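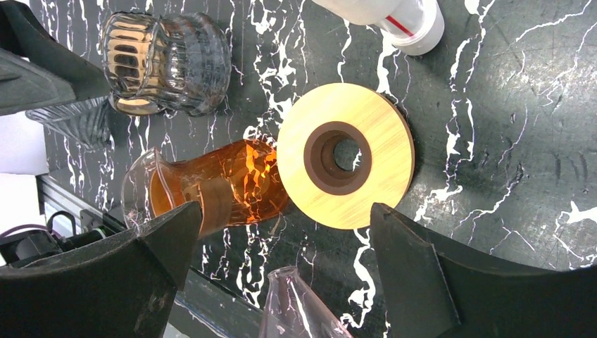

Notebook entry, August, begun 9:40 a.m.

Subject: resale file for the Asanthorpe condominium series

Purpose of the session

The second cleaning pass on the Asanthorpe file was carried out this morning and finished shortly after lunch. The file holds 2340 resale records for condominium units in the district, as delivered by Zasico. The first pass dealt only with missing fields and is described in the previous entry. The present pass deals with repeat listings, parking stalls and the question of floor area, which was left open last month.

The Fullum file was not touched. Colleagues who need it should continue to use the July copy on the shared drive.

Repeat records

A unit that is listed, withdrawn and listed again under a new number may appear twice as a sale if the closing is entered under both numbers. The supplier removes some of these before delivery, but the rule it applies is not stated in the notes that come with the file. Matching was therefore done again on building, unit number and closing month, with the price compared only after a match had been found.

The match produced 23 pairs. Each pair was opened and read. In all but two, the price and closing month were identical and the later listing number was kept. The remaining two are in the same tower and show different prices for what is recorded as the same unit. Both may be true sales if the unit was sold twice within the month, but the gap between the prices is large enough that an entry error seems more likely. They are held in the side table with the code Q and are left out of the median until an answer is received.

A first attempt used the street address in place of the building code. It failed on corner buildings, where the sales office and the main entrance had been given different street names. That attempt has been deleted.

Parking stalls and lockers

Parking stalls carry their own title in several Asanthorpe buildings and are sometimes sold alone. In the raw file they are marked as condominium sales, with the number of bedrooms left at zero. Studio units are also entered with zero bedrooms, so the bedroom field cannot be used to separate them. Price was tried as a cutoff and rejected. It would have worked for the present month, but a fixed price will drift as the market moves, and we would have to defend the level chosen.

The rule adopted is that a record with zero bedrooms and no kitchen entry is treated as a stall or locker. Three records still required a decision by hand. Two were lockers. The third was a small ground-floor unit with the kitchen field left empty, and it has been returned to the main file.

Floor area

The supplier gives floor area as entered by the listing agent. In the older buildings the figure sometimes includes the balcony and sometimes does not. The building plans held by the Shehu archive give the interior area alone, and for buildings registered before 2000 they are the only other source available to us.

Plans were compared with the file for 17 buildings. Agreement was good in the slab towers, where balconies are small and alike. It was poor in the stepped buildings near the canal, in which the upper units have terraces and the listed area can be far above the plan. Price per square foot for those units is understated as a result, and the effect is strongest in the months when few other units sell.

No correction has been applied yet. Two courses are open to us:

– replace the listed area with the plan area wherever a plan exists, and accept that the series will mix two sources;
– keep the listed area throughout and publish the median price only, leaving price per square foot out for the stepped buildings.

The second is preferred for the August release. It is simpler to explain to readers and can be reversed later. The first would require the plans for the remaining older buildings to be copied out by hand, and the archive lends only one box at a time. 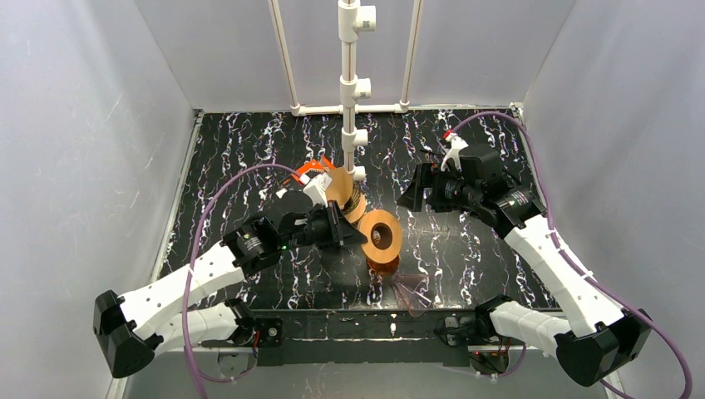
Two robot arms over the marble-patterned table, white pipe frame at the back.

Effect on the monthly median

With the pairs and stalls removed, the median for the district moves up slightly in every month of the year to date. The direction is as expected, given that stalls are cheap and had been pulling the middle of the list down. The order of the months does not change. The spring rise remains, and so does the dip after it.

The chart should be redrawn from the cleaned file before it is shown to anyone outside the office. The version pinned to the wall uses the old file and has been marked as such in pencil.

Open items

Ask Zasico which rule it uses for withdrawn listings, and send the two Q records with the same message.

Return the canal box to the Shehu archive and request the next one.

Run the stall rule on the Fullum file. Stalls there are thought to be sold with the unit in most buildings – this has not been checked.

File saved at 2:15 p.m. The side table is in the same folder, with the codes listed on its first sheet.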